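Packing the black case

I have been putting off sorting out my bags for months. Last night I finally did the black fabric one, the big soft case I take whenever I'm gone for more than a couple of days. My next trip is in June, so there was no rush, but I wanted to find out what I could leave at home.

My old way of packing was to lay everything in flat and zip it up. It works until you need the one thing at the bottom. Ilse Groen, who I used to share an office with, packs heavy things along one side and soft things along the other, and I tried that this time. Shoes, charger and wash bag went in first, then shirts, rolled, then socks in whatever gaps were left.

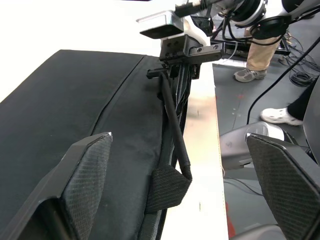
The zipper was the part I worried about. On a soft case a long zipper doesn't like being pulled around a curve when the fabric is stretched, so I press down with one hand and go slowly. I did it in two goes, with a stop halfway to push a sweater back in.

The other problem with black fabric is lint. It picks up everything. I went over mine with a damp cloth – a dry one just moves the fluff around – and then gave up on the creases, which come back as soon as you fold it.

What stayed out: the second pair of shoes, a travel iron I have used once, and 6 paper maps of places I already know. I also found a Dravenora phone adapter I had already replaced. Cost me 90 for the new one, too.

I still have to do the small backpack. I'll probably leave that for next week, once I've decided about the rain jacket.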